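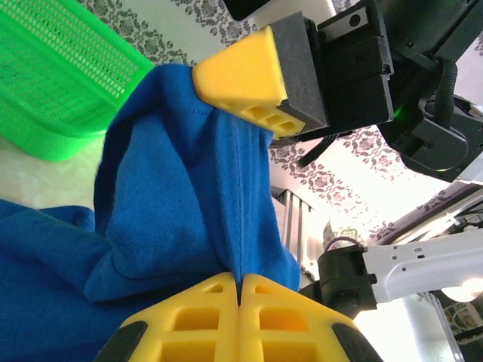
Pourquoi commencer par le coton, a demandé Seema Joshi à la première séance, alors que la moitié de nos armoires est en mélange ? La question est bonne et je la garde en tête de ce polycopié. Le t-shirt de coton est le vêtement le plus courant dans le linge d'une famille, et il pardonne beaucoup. On peut le plier mal et le reprendre sans dommage. Avec une chemise en viscose, l'erreur reste marquée jusqu'au prochain repassage.

Entretien du linge et pliage – notes de la deuxième séance
Mars, par l'enseignante de l'atelier
Dernière mise à jour : mars, après la correction du paragraphe 4

1. Ce que nous avons vu la dernière fois

Le jersey est un tricot. Il est formé de mailles et non de fils croisés, et pour cette raison il s'étire dans les deux sens, mais davantage dans la largeur. Quand on le prend en boule dans la corbeille, il garde des plis arrondis, assez mous, qui partent bien à la main si l'on n'attend pas trop. Le tissu de chemise, au contraire, fait des plis cassés, et la main ne suffit pas.

Retenez aussi la différence entre le froissement et le faux pli. Le froissement vient du désordre et il est réparti partout. Le faux pli est une ligne nette, produite par un poids ou par une pile trop serrée. Dans les exercices, beaucoup d'entre vous ont employé un mot pour l'autre.

2. Trouver les repères

Un t-shirt sorti de la corbeille n'a ni haut ni bas. Avant de plier, il faut le comprendre. Je propose de chercher d'abord une couture, parce qu'une couture conduit toujours quelque part : celle de l'épaule va du col à la manche, l'ourlet fait le tour du bas. Sur les modèles qui ont une couture de côté, celle-ci descend de l'emmanchure jusqu'à l'ourlet. Les modèles tricotés en tube n'en ont pas, et alors on se sert du col.

On pince le tissu à un endroit et on le soulève. Le reste pend ou s'étale, et déjà on voit mieux. Si le point choisi est au milieu du dos, le vêtement forme une sorte de tente et ne nous apprend presque rien. On le repose et on cherche un bord. On glisse ensuite les doigts le long de ce bord jusqu'à une extrémité, par exemple l'angle de l'ourlet ou le bout d'une manche, et on fait la même chose de l'autre côté.

Vocabulaire à connaître pour le contrôle : l'encolure, l'emmanchure, l'ourlet, la couture d'épaule, l'endroit et l'envers. Attention, « l'endroit » signifie ici la face extérieure du tissu. Ce double sens m'a trompée longtemps dans mes premières années en France.

3. Tenir, secouer, poser

Quand les deux points sont trouvés, on tient le vêtement par ces deux points, à la même hauteur, et on laisse le poids du tissu travailler. Une ou deux secousses courtes suffisent. Les grands gestes étirent l'encolure, surtout si l'on tient par les épaules un t-shirt encore humide.

On pose ensuite le bas en premier, puis on avance ou on recule les mains pour coucher le reste. La surface doit être plus grande que le vêtement ouvert. Un tapis ferme convient aussi bien qu'une table, et sur un tapis à motif on voit facilement si un bord est droit. Placez la corbeille sur le côté, jamais entre vous et le linge.

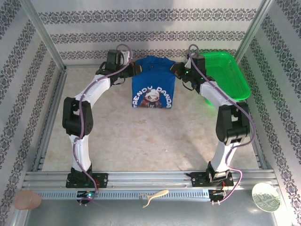
Et les t-shirts imprimés, alors, on les plie le dessin dedans ou dehors ? Chez moi c'est toujours dehors, sinon mon fils ne retrouve rien, et il vide le tiroir pour chercher son panda.

Je réponds à cette remarque, qui m'a été remise par écrit après le cours, parce que les deux pratiques existent. Pour le lavage et le séchage, on retourne le vêtement à l'envers afin de protéger l'impression du frottement. Pour le rangement, c'est différent. Le motif à l'extérieur permet de reconnaître la pièce, et pour un enfant cela compte plus que la beauté de la pile. Je demande seulement que le pli principal ne traverse pas le dessin quand on peut l'éviter, car les encres épaisses finissent par se fendiller à cet endroit.

4. Le pliage rectangulaire (méthode de l'atelier)

Le t-shirt est posé à plat, le devant contre la table. Lissez avec la paume, du centre vers les côtés.

Rabattez un côté vers le milieu, manche comprise. Ramenez la manche sur elle-même pour qu'elle ne dépasse pas. Faites de même avec l'autre côté. Vous avez maintenant une bande longue, dont les deux bords doivent être parallèles.

Pliez cette bande en deux, l'ourlet vers le col, puis encore en deux si le tiroir est peu profond. Retournez. (Correction : la version précédente disait de plier le col vers l'ourlet. Cela marche aussi, mais le col se retrouve à l'extérieur et s'écrase.)

Pour nos exercices, nous prenons une largeur finie de 21 cm. Ce n'est pas une norme, c'est simplement la largeur des gabarits en carton que nous avons dans l'armoire. Les personnes qui ont des tiroirs étroits peuvent choisir une autre mesure, à condition de la garder pour toute la pile.

5. Pile ou rangement vertical

La pile est rapide à faire et mauvaise à utiliser. On prend toujours les pièces du haut, et celles du bas reçoivent le faux pli dont nous avons parlé. Dix pièces me semblent un maximum pour le jersey. Le rangement vertical demande un pliage plus régulier, mais chaque vêtement se voit et se retire seul. Il ne réussit pas bien si le tiroir est à moitié vide – les t-shirts tombent les uns sur les autres et il faut une boîte pour les tenir.

6. Travail pour la prochaine séance

Apportez trois t-shirts non pliés, dont un imprimé et un à manches longues. Pliez-les selon la méthode du paragraphe 4, puis notez en quelques lignes l'étape où vous avez perdu l'alignement. Pour les manches longues, essayez une solution avant de lire la fiche. Elle sera distribuée au début du cours, avec le tableau des symboles d'entretien.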